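From the Wisside Food Co-op newsletter, 5/31/24

EGG CARTONS: WHAT THE WORDS MEAN (quick version)

Ran out of room last time so this got bumped twice. A lot of you asked at the register why one dozen is so much more than the next one over when they look the same. Short answer, it's the words on the lid. Some mean a good deal, some mean next to nothing.

Cage-free. Hens aren't in cages. Can still be a barn with no outdoors at all. People picture a meadow, don't.

Free-range. Some kind of access to the outside. How much and for how long depends on who certified it, so look for a seal and then go read what that seal asks for.

Pasture-raised. Usually the most outdoor room of the bunch, but again, the seal matters more then the word. No seal, ask the farm.

Organic. Mostly about feed and how the birds are kept. Organic feed, outdoor access required. Doesn't tell you how big the yard is.

No hormones. Skip it. Hormones aren't allowed for laying hens in this country, so every carton in the case could say so.

Farm fresh. Means nothing. All eggs come from a farm.

Vegetarian fed. No animal byproducts in the feed. Fine if you care about that - but chickens left to themselves eat bugs, so don't expect it next to "pasture-raised" very often.

Brown or white? Breed of hen. That's all. Same egg inside.

The number people miss is the three digit one stamped on the end of the carton. It's the day of the year the eggs were packed, 001 is January 1. So a carton marked 149 this year was packed on May 28. Much handier than the sell-by, which the stores all set a bit diffrently. Not every small farm prints one. If yours doesn't, ask us and we'll look at the delivery slip.

Greruder Farm eggs are back in the end cooler, 9 flats a delivery through June, and they go fast. Limit is two dozen per household until supply picks up. The Woo family's duck eggs too, six to a box, when they have them. 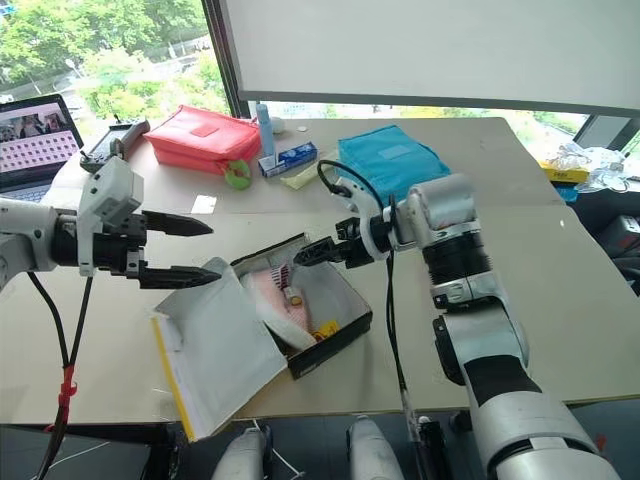
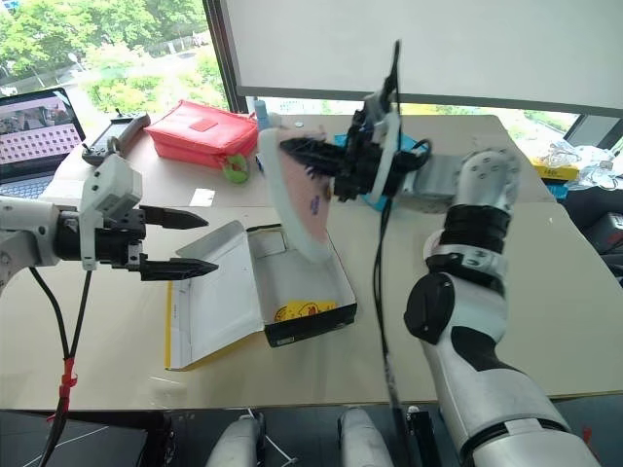 Storage, since it always comes up. Keep them cold, in the carton, on a shelf and not in the door. Don't wash store eggs again, they've been washed. Cracked one at home? Toss it. Hard boiled keeps a week in the fridge.

Next issue is milk labels, if I get to it. Questions to Soo-ah Bang at the front desk or drop a note in the box by the bulk bins. Please return clean cartons - no wet ones, no foam.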